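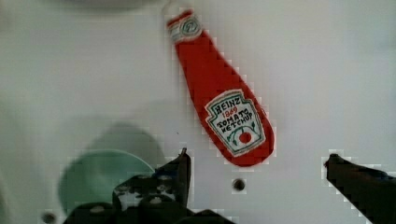
## Play food, and the ketchup I can't stop talking about

I have been collecting play food for longer than I've had any excuse to own it. It started with a bag of pretend groceries from a yard sale in Rilbridge (two dollars, and half of it was chewed) and it has gotten a little out of hand. So consider this my love letter to small fake dinners.

The ketchup is my favorite thing right now. It's flat and soft-looking, and the label has everything: HEINZ in a gentle arch, 1869 in little red numerals, a tomato with green leaves or vines curling out on both sides. The letters in TOMATO KETCHUP look like somebody drew them by hand, a bit wobbly, and I love that so much. A perfectly crisp label would have been fine. This one has personality!

My friend Raíssa Dantas thinks I should be more excited about the fruit. She is a fruit person. We had a long talk about this over coffee back in August and got nowhere, except that she now sends me pictures of toy pears.

## How I set out a kitchen

Kids walk up to a table and decide in a second whether it's for them. I used to pile everything in a basket and let them dig, and some loved that, but the quiet ones would hang back. Now I spread things out flat with room between them. I put the food where a small hand would land first and leave the pots and bowls empty, so there's something obvious to do.

Osvaldo Xavier taught me the empty pot trick years ago at the play library in Tudarbridge. He'd put out one pan, one spoon and a single potato and walk away. The soups that came out of that potato! I remember one that was served to 30 imaginary guests and took most of a morning.

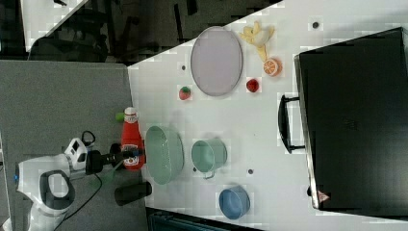 Color is the part I fuss over most. My first sets were a jumble of every bright plastic shade there is, and the food just vanished into it. These days I go for cookware in softer colors and let the food be loud. Mint green is wonderful for this, and the colander and the pot next to it make the red ketchup look twice as red. The pale lavender-gray of the big oval tray does the same favor for strawberries. I'd been hunting for a tray that size forever (the round ones are always too small for a banana bunch), and an oval gives you a proper serving platter for parties, which in my experience are constant.

The halved orange deserves a mention too. Cut fruit is so much better than whole fruit for pretend play, and I will defend this! A whole orange is a ball, and it will be thrown. Show the segments and suddenly everybody wants juice, or wants to be the one who sells the juice.

I still waver on cups. I like having one in the mix, but cups wander off. I've found them in coat pockets, in boots and once in a mailbox. Helmi Ojala keeps hers on a hook and swears by it, so I may try that next.

## Things on my wish list

- A loaf of bread that comes in slices
- An egg carton, any size, with eggs that fit
- Mustard, obviously, to keep the ketchup company
- A ladle with a short handle
- More soup vegetables (leeks! why are there never leeks?)

If you have a good source for leeks, please leave it in the comments. Josué Rangel already offered to sew me one, and I said yes before he finished the sentence. I'll post it as soon as it gets here.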